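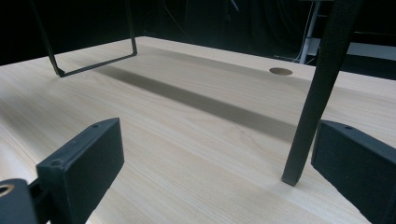
Parking charges in Lorncombe are driving shoppers to the retail park at Zastlow, according to Yen-ting Au, and the council should bring back the free first hour before Christmas. The remark came at a public meeting on 11/16/24, where most of the questions were about the new tariff.

The tariff began in May and covers all three town centre car parks. Council figures show 2,287 tickets were sold at the Mill Lane site last month, down from 3,000 in the same month last year. Sunday parking is still free.

A petition against the charges has 771 signatures — enough to force a debate at full council. It asks for one free hour on weekdays and a cheaper permit for people who work in the town.

Finn Sperling told the meeting the money was needed to resurface Mill Lane, where 345 spaces are in use. He said a free hour would be looked at as part of the budget, but he could not promise a change this year.

The debate will be held at the town hall. Residents who want to speak must register with the clerk by noon the day before.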